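Folding and handling trials at Nernangate: your questions answered

Last updated April 18, 2025

These answers are for staff in the laundry, finishing and packing sections. They will be updated in May, once the first shift pattern has been agreed.

What is being automated?

Folding of T-shirts and other small garments, and nothing else for now. Washing, drying, pressing, checking and packing stay as they are. The folding software comes from Avik and the machines will be installed by Biwott.

Will I lose my job?

No jobs are being cut as part of this project. Andberg has agreed this in writing with the staff side, and a copy is on the noticeboard by the time clock. Some jobs will change. If yours is one of them, your supervisor will speak to you before the new rota goes up.

How much of the folding will the machines do?

The finishing section handled 3,019 garments on its busiest day last year. The first machines are planned to take 1,000 a day, mostly plain T-shirts in adult sizes. The rest will still be folded by hand.

What will folders do instead?

Most will spend part of the shift folding and part of it checking machine work, clearing jams and refolding anything that comes out badly. Four places are open for demonstrators, who show the folding task so that the software can learn it. You can apply if you have passed your probation.

Does a demonstrator need computer skills?

No. You need to be able to fold to our standard and repeat it steadily. Training takes one shift and is paid at your normal rate.

What does the demonstrating work involve?
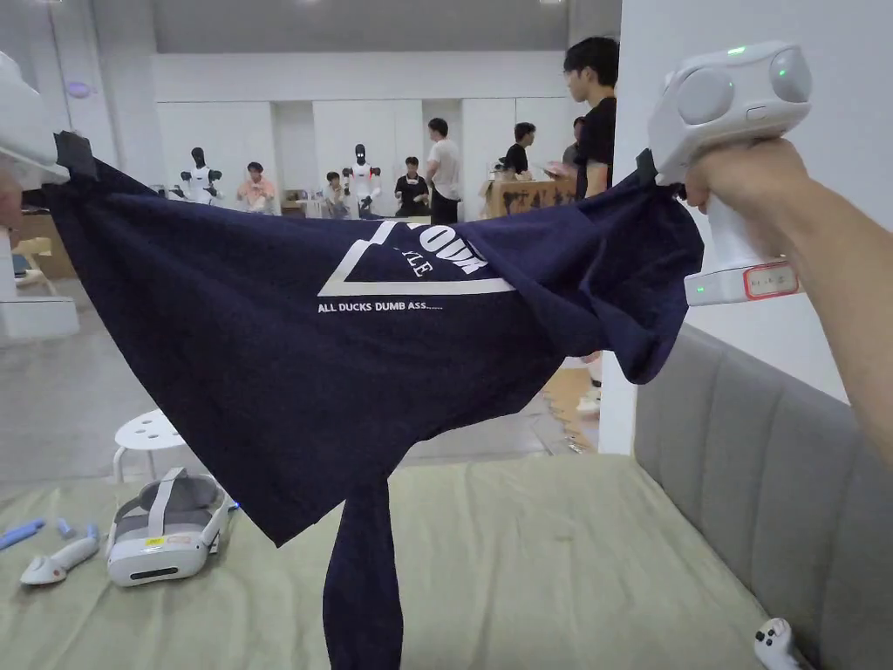 Demonstrators fold garments using a pair of hand-held grippers in place of their fingers. A shirt is picked up, held open, laid down and folded, then the next one is started. Holding a shirt by its two upper corners, one gripper to each, is a position you will come back to all day. The middle sags and creases when it is held that way, so allow time to smooth it once it is down. Printed shirts are used as well as plain ones.

Is it tiring?

It can be - mainly in the wrists and shoulders. Demonstrators swap to other work every hour, and you can stop sooner if anything hurts. Report soreness the same day.

Will the recordings be used to measure my speed?

No. They are used to train the folding software and are not passed to supervisors. They cannot be used in a disciplinary case.

Can I say no?

Yes. Demonstrating is voluntary and you can go back to your usual section at the end of any shift.

Who do I ask about pay?

The payroll desk, as before. Demonstrators keep their grade and any night allowance.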